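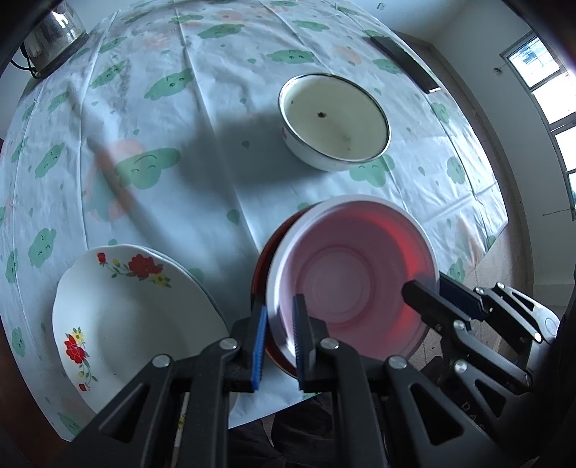
How do I stack bowls that don't match?
Biggest on the bottom, and go by the width of the rim, not the depth! I run a little secondhand tableware stall in Bremton, so I end up with plenty of odd ones, and I keep each stack to two or three or they start to wobble.

Can enamel go in the microwave?
No, please don't! There's metal under there. Mine gets used for salad and rising dough.

What about floral plates in the dishwasher?
I wash mine by hand, warm water and a soft sponge. My friend Yetunde runs hers through on gentle and swears they're fine (I'm not brave enough).

Do you sell single pieces?
Sure do, most of them are $2. I'm at the Ponberg market all through June, mornings only.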